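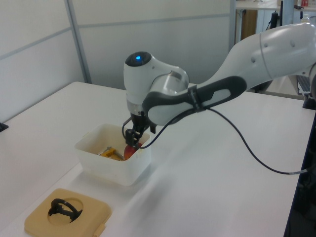
2002-05-25

Letter book for Cecilia Antwi, crossing guard at the Grodby Street corner, retiring after 29 years. Notes on binding, mostly so I don't repeat this week's mistakes in volume two.

The mail keeps coming! Maribeth put the notice in the Nolville paper asking anyone who ever crossed with Cecilia to send a line, and we are now at over 375 letters and cards. I had planned on one fat book. Benjie weighed the pile in his hands, laughed, and said two. He's right, two.

Best one so far came from Cabanatuan, from a man who walked to school here for a single winter. He remembers her holding his lunch while he dug a boot out of the slush. Two full pages, tiny blue handwriting, and he drew the boot. It goes right after the title page, I don't care what the sort order says.

Sorting: by the year the person started crossing, as near as we can tell. Plenty of people didn't give a year. Charito has been calling them up and she comes back from every call with another story, so now we have her notes to fit in as well. Written on yellow pad paper. Need to copy onto the cream stock before they go in, the yellow stuff won't last.

Volume one is 11 sections. Sewed the first four yesterday on linen tapes, kettle stitch at head and tail. Tension was good until section three, where I pulled too hard and tore the fold on the inside sheet. Mended with Japanese tissue and paste, under weight overnight. Looks fine this morning, a bit stiff. Pierce the holes bigger on the rest.
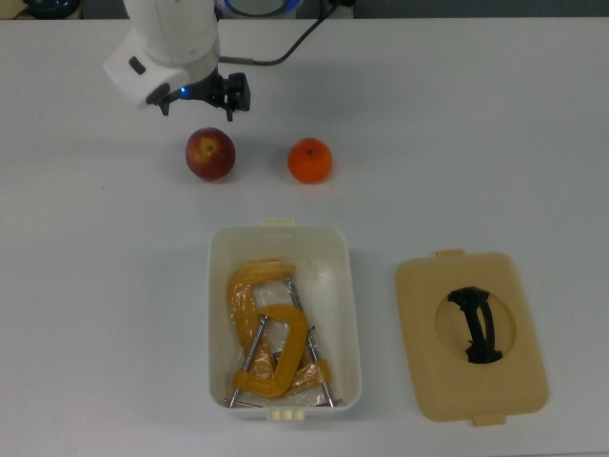 Gripper slightly open above the white table.

Greeting cards are the real headache. They're thick, they're folded, and one of them plays a tune. Tried tipping them straight to the page and the book fanned open like a hand of cards. Second try: stubs. Cut cream stock into strips, folded and sewed them in with the section, one strip for each card, so the spine gets as thick as the front edge. Made a dummy with 25 cards from the drugstore rack and it closes flat. So pleased with this. Arben came by to borrow the bone folder and stood there opening and shutting it.

Glue: PVA on the stubs, wheat paste on anything old. Do not use the rubber cement, whoever left it on my bench. It stains brown and some of these are going to be looked at for a long time I hope. 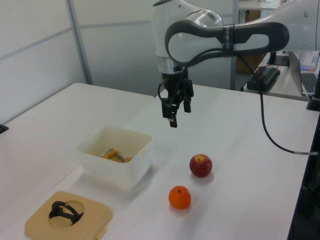 Cover cloth - still torn between the dark green and the orange. Green is handsomer. Orange is her vest, and every kid in town knows that vest. Arben votes orange with green endpapers, and I think I'm talking myself into it. There's enough orange for both volumes if I cut carefully, none to spare for a botched corner.

Title on the spine will be just her name and a number. Maribeth wanted "With Love from Nolville" but some of the mail is from people in Brudotska and farther off, so that can go on the first page with a list of towns underneath.

Photos: three families have sent prints they want back. Names are penciled on the back of each, lightly. Copies first, then originals into the brown envelope in the top drawer. Benjie has the key.

Left to do:
Sew sections five through 11
Copy out Charito's phone notes
Cut more stubs, a lot more
Ask Maribeth if letters that come in after the party can wait for volume two. I'd like to leave blank stubs at the back so we can keep adding till December.
Buy thread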